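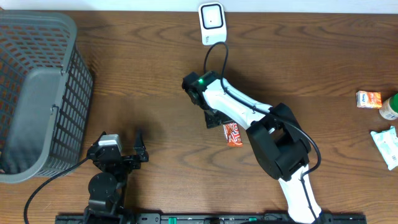
4. Sorting the snack shelf with a basket

The Plirell booklet says one large basket will replace a whole shelf. I doubt it. A basket holds plenty, but small things like snack bars sink to the bottom and stay there until they expire. Use it for bulk, and follow these steps.

4.1 Clear a table. Wood is fine if you lift the basket and don't drag it.

4.2 Set the basket at one end, with the open slots where you can see through them.

4.3 Take the bars out of their boxes. Leave the wrappers on.

4.4 Check each date. Anything past December goes in front, whatever the label maker from Hulta tells you about "color zones."

4.5 Lay the bars flat, one layer at a time. Stop at 500 grams per layer.

Note: Biramis claims its liners keep bars from slipping through the slots. Ours bunched up in the corners. A folded dish towel did the same job for less.

Caution: Don't carry a full basket by one side of the rim. The maker's load figure is for a basket sitting still.

4.6 Put the basket back on the shelf and leave a hand's width above it. If you can't reach the bottom layer without unpacking the top one, you've filled it too far. Go back to 4.5.

Replacement liners are listed under part 1014, should you still want them.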